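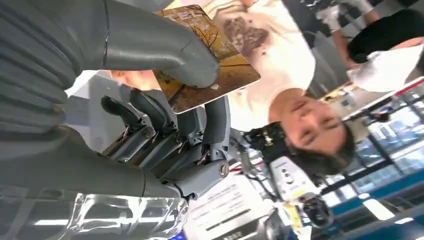 Card with bare tree branches, in a gray robotic hand.

Home Customs Calendar Places Random page

Turnback Sunday

4 min read

Turnback Sunday (also Turning Back, or in Civulwood just "the Back") is a local holiday kept in September in the twin towns of Sasthorpe and Civulwood. Not a legal holiday. Schools and banks don't do anything about it. People use the day to drop a promise they made earlier in the year and haven't kept, return borrowed things, and eat a cold lunch. Usually described as the opposite of a resolution day, though older residents don't like that description much.

Name

Disputed. The common story is that it comes from turning back on the river road, which used to flood at the end of summer, so people headed to market in Civulwood had to go home again with whatever they had promised to deliver. Debts and errands were then let go until the road opened. The other story is that it's from turning back the bedclothes, meaning sleeping late. Both get printed. The first one has more behind it, mostly letters, but none of the letters use the word Turnback itself. It shows up in print only later, in notices for shop closings.

Date

A Sunday in September. Which Sunday is the problem. Sasthorpe goes by the last hay, Civulwood goes by the calendar and takes the second one. Some years they match. When they don't, familys with relatives in both towns generally keep it twice, or pick the one with better weather. Attempts to fix a single date have failed. The Garrido bakery used to settle it for a lot of people by putting a sign in the window the week before, and in Sasthorpe "Garrido's says so" is still heard for anything decided without discussion.

Customs

Dropping. The main part. A person says out loud, to one other person, what they meant to do this year and are not going to do. Learn the accordion, paint the shed, write to a cousin. The listener is supposed to say "Let it go by" and nothing else. No advice. No asking why. Some households write the promise down and burn the paper, but this seems to be newer and is more of a Civulwood thing.

Limits on what can be dropped. Money owed doesn't count. Neither does anything promised to a child. Marriage vows come up as a joke every year.

Returning. Borrowed items go back before noon, left on the step without knocking. Casserole dishes, ladders, library books in one's own possession for too long. An item returned on Turnback Sunday isn't supposed to be mentioned afterward, however late it was. Items returned in the afternoon can be mentioned.

Food. Cold only. Potato salad, sliced ham, pickled beets, yesterday's bread. The reason given is that lighting the stove counts as starting something. Coffee is excepted in both towns. Plum cake, baked Saturday, is eaten at 4 in the afternoon, and in Sasthorpe the end slice is left on the plate until Monday.

The walk. In Sasthorpe there is a short walk out along the river road to the old flood marker, then back. No speeches. Turnout is given as 200 in the one year anybody wrote it down. Civulwood had a walk as well but it lapsed. People there drive over, or don't.

Decline and revival

The holiday thinned out once the road was raised and stopped flooding. For a long stretch it was mainly a church lunch in Sasthorpe, with the dropping part left out entirely, the minister at the time thought it encouraged quitting. Brought back into wider use by Wen-hsiung Kwan, a schoolteacher who had collected accounts of it from older neighbors and printed them as a pamphlet, The Let-Go Day. The pamphlet is short and has errors (the flood marker is placed on the wrong bank) but it's the source for nearly everything written since, this article included. Kwan's rule that the listener must not give advice is not found in earlier accounts. May be his own addition. Now treated as traditional.

Skeleo, a greeting card shop in Civulwood, sold Turnback cards for two seasons. They didn't catch on. The usual complaint was that a promise is supposed to be dropped out loud, and that mailing a card meant starting something.

Comparison with New Year's resolutions

Often made, and probably overdone. Resolutions are not needed for the day, any unkept promise will do, whenever it was made. Still, in practice a lot of what gets dropped is left over from January. Diets especially. One regular argument is over whether a thing dropped in September can be taken up again the next January. Kwan says yes. Several of the people he talked to said no, it's gone, pick somethign else.

See also

River road (Sasthorpe)
Plum cake
Moveable local holidays
Civulwood market

Back to top | Contact | Copyright the contributors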